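Drills, and a bug I'm weirdly happy about

9/10/21

My pick-and-place sim, Grulero, has been dropping things since July and I finally know why! Out of 300 runs on the power drill, 148 ended with the tool sliding out of the gripper.

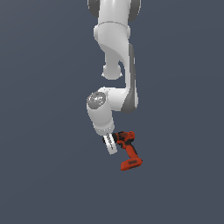

I blamed friction first, then the grip force, then (sorry, Skuvholm) the physics engine. Wrong every time. The collision shape I'd loaded was 6 mm wider than the mesh you see, so the fingers were closing on air.
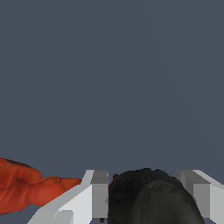 Fixing it took 3 lines, which is a little embarrassing, but I'm rerunning the whole batch tonight and I can't wait. If your grasps look fine and still fail, turn on the collision view first. Next up is the wrist limit fault.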